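**On trial this month: the Brolta practice room from Triltano**

Many of you wrote in after the July issue asking whether there was a gentler way into gripper programming than buying an arm outright, and I'm pleased to say we have been trying one. Triltano's Brolta package is a simulated room that runs on an ordinary desktop computer, and you can have it for 30 days before you have to decide anything - a generous spell, I thought, and I used nearly all of it.

You get 13 ready-made rooms, each with its own furniture and bits and pieces, and you can watch from the gripper's own viewpoint as you write your moves. I found that took an evening to get used to, but I wouldn't now go back to the side view.

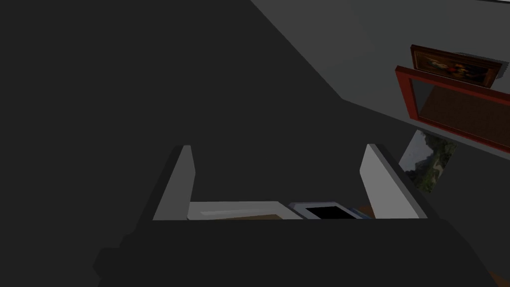 *The view past the open fingers in Brolta, with a tablet-like device between them and pictures on the wall.*

My grumbles are small ones. The larger surfaces are rather plain, the manual is a bit thin on changing finger speed, and saving a room took longer than I'd have liked. Against that, the help desk answered me the same Wednesday I wrote, and very kindly too.

A single licence is £233, and clubs taking the Jivitach add-on as well pay £100 on top. Do write and tell us how you get on with it if you take up the trial!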